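Accueil | Essais | Cuisine | Rangement | Archives | Contact

Plaque de pose Vodalden pour plan de travail : six mois d'usage

J'ai posé cette plaque en avril, sur l'ancien plan de travail de la cuisine, qui était en carrelage et dont les joints noircissaient malgré tout ce que je leur passais dessus. Je ne voulais pas refaire toute la cuisine. Le but était d'avoir une surface continue, facile à essuyer, sur laquelle on puisse pétrir, trier les courses et poser une casserole sans y penser.
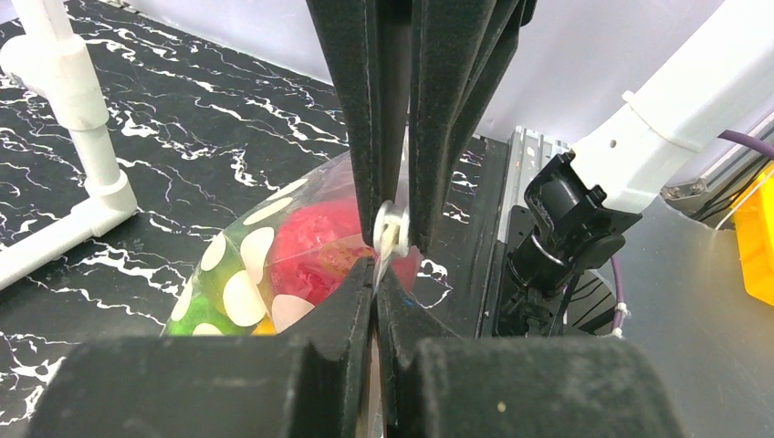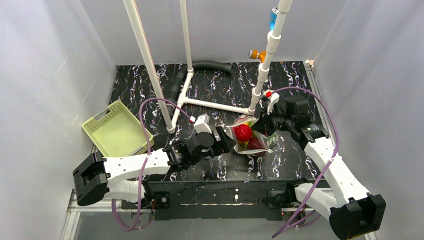 Vodalden vend ses plaques en trois finitions. J'ai pris la noire veinée brillante. Le modèle mat coûte un peu plus cher et n'était pas disponible dans ma longueur. La plaque fait 9 mm d'épaisseur et se colle sur l'existant, à condition que celui-ci soit plan. Le mien ne l'était pas : il y avait un creux près de l'évier, que j'ai rattrapé à l'enduit avant de commencer.

Prix et livraison

J'ai payé 883 euros pour deux longueurs, les chants et la colle, livraison comprise. Un marbrier du coin m'avait fait un devis à 3000 euros pour du granit, pose incluse, et la marque Tundis propose un produit comparable au mien pour presque 2000 euros. L'écart avec Tundis s'explique en partie par la garantie, plus longue chez eux, et par la découpe de l'évier faite en usine. Chez Vodalden, la découpe est à votre charge.

Le colis est arrivé en bon état. Un des chants manquait. Je l'ai signalé par courriel et je l'ai reçu la semaine suivante, sans avoir à discuter. La notice est traduite à la va-vite, avec deux schémas inversés (les figures 4 et 5), mais on s'y retrouve.

La pose

Il faut être deux. Les longueurs sont souples quand on les porte à plat et j'ai failli en casser une dans l'escalier. Pour la découpe, j'ai utilisé une scie sauteuse avec une lame fine à denture inversée, du ruban de masquage sur le tracé, et j'ai avancé lentement. Il y a eu deux petits éclats du côté de l'évier, cachés maintenant par le joint.

La colle fournie prend vite. Comptez dix minutes pour ajuster, pas davantage. J'ai laissé des poids dessus toute la nuit et je n'ai rien posé de lourd pendant deux jours. Les chants se collent ensuite, avec une bande thermocollante qu'on chauffe au fer. Celui de l'angle s'est décollé au bout d'un mois et je l'ai refait à la colle contact. Il tient depuis.

À l'usage

La surface se nettoie bien. Café, betterave, curcuma, vin rouge : rien n'a laissé de trace, même après une nuit. L'eau calcaire, par contre, marque. Sur du noir brillant, la moindre goutte qui sèche se voit, et il faut essuyer au chiffon sec si on y tient. J'utilise un peu de vinaigre blanc dilué une fois par semaine, et du liquide vaisselle le reste du temps. Le nettoyant Tuncer que Vodalden recommande ne fait pas mieux et laisse un film gras.

Pour les rayures, c'est moyen. Je coupe toujours sur une planche, mais un bol en grès au fond non émaillé a laissé une ligne de quatre centimètres, visible en lumière rasante. La farine et les miettes se voient aussi beaucoup, ce qui a au moins un avantage : on sait où passer l'éponge.

Côté chaleur, la notice donne un maximum de 180 degrés. J'ai posé une fois une cocotte sortie du four, sur un dessous-de-plat trop petit, et il ne s'est rien passé. Je ne recommencerai pas exprès.

Le joint entre les deux longueurs reste ce qui me plaît le moins. Les veines ne se raccordent pas, et une fine rainure retient la poussière de farine. Un trait de silicone noir a amélioré les choses.

Pour qui

Si votre plan est droit, sans angle, et que vous savez vous servir d'une scie sauteuse, je conseille. Pour une cuisine en L, demandez d'abord un devis avec découpe en usine. Et prenez le mat s'il existe dans votre longueur.

Note : 7/10

Commentaires

Bestisia : Merci pour l'essai. Est-ce que la plaque sonne creux à l'endroit du creux rattrapé ?

L'auteur : Non, l'enduit a bien rempli. J'ai tapoté partout avant de coller.

Saadet Çınar : J'ai la même en gris clair depuis deux ans. Le calcaire s'y voit beaucoup moins, mais les chants ont jauni côté fenêtre.

gilou44 : Quelle référence pour la lame ? La mienne brûle le bord.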